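Listing order for a themed playlist submitted to a community station

Pimentel Listener
Our discussion group has been invited to submit a themed playlist to the Pollent community hour. The theme is songs about leaving home. We have 27 songs and are limited to 55 minutes. Should the order follow release date or mood?

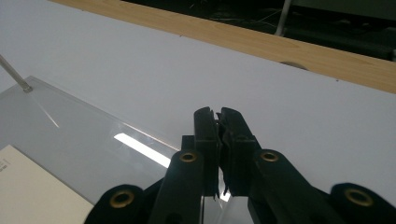
Black gripper over a white tabletop.

Ivov Music Desk
Mood is generally preferred. Members are advised to open with a familiar song and to place slower pieces in the second half. 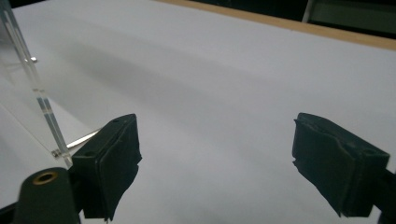
A list of that length will not fit the hour. Please select fewer songs, and allow eight minutes for spoken introductions.

Modmont Reader
Release date worked well for our submission, which covered more than 70 years of recordings. Two older tracks were very quiet next to the others.
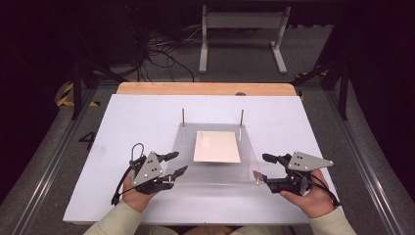

Levels should therefore be checked before the files are sent. Cover versions were listed under the year of the cover.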